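Urban Tree Planting, Session 3: Soil volume and paved sites
Tutor: Desta Adugna

Most street trees that fail young do so below ground. Before choosing a species, work out how much soil the roots can reach and how water will get into it.

Hallwood case study
The Hallwood scheme put 27 trees into a paved square. Pits were linked under the paving so that neighbouring trees share soil. Minimum pit depth was 600 mm, with drainage below.

Points to note:
Compacted subsoil does not count towards rooting volume.
Check service drawings first - cables often decide the layout.
Water weekly through August in the first two summers.

Timber from felled trees
Removals should be planned along with planting. Sound trunks can be milled and used locally.

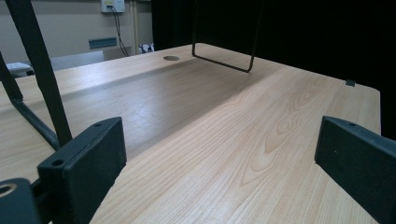
Fig. 1. Wooden tabletop with looping grain.

Reading for next time: Dehghan, chapter 3. Bring your site plan, drawn to scale, with existing trees marked.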